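Balletti Lens Profile Collection
Data card, release 11

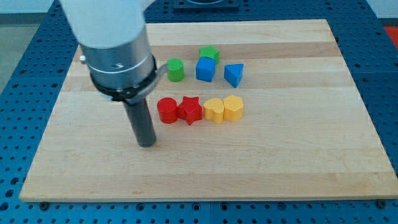
Figure 1. Robot arm with a rod tool above a light-colored wooden board.

Summary

Balletti is a collection of lens correction profiles for use with photo editing and panorama software. Each profile records the distortion, vignetting and color fringing of one lens at one focal length. The release contains 868 profiles covering 66 lenses. It is maintained by the Tekleab Imaging Archive in Parnelmont.

Contents

profiles/ holds one text file per profile, grouped by lens mount.
index.csv lists every profile with its lens, focal length, aperture and date of measurement.
checks/ holds the residual error tables.
CHANGES lists corrections made to earlier releases.

Measurement

All profiles were measured at the Pernidville laboratory from photographs of a flat printed chart. Each profile is based on over 200 detected chart points. Focus distance was fixed for each lens and is given in the index. Zoom lenses were measured at the focal lengths engraved on the barrel; values between them should be interpolated by the user's software.

Changes in this release

Vignetting values for fisheye lenses were recomputed in March after an error was found in the falloff model. Users who applied the earlier fisheye profiles should replace them. File names have not changed.

Known limitations

Profiles describe single copies of each lens. Variation between copies was not studied. Close-focus distances are not covered. Color fringing values are unreliable for images that have already been corrected in the camera, and the archive recommends applying profiles to raw files only.

License and citation

The collection may be used and redistributed for any purpose, provided that this card is included. Please cite as: Endale, K. and Donnelly, F., Balletti Lens Profile Collection, release 11, Tekleab Imaging Archive.

Contact

Questions about measurement should be addressed to Kalkidan Endale. Corrections to the index should be sent to Fletcher Donnelly, with the profile file name in the subject line.

Last revised June 11, 2021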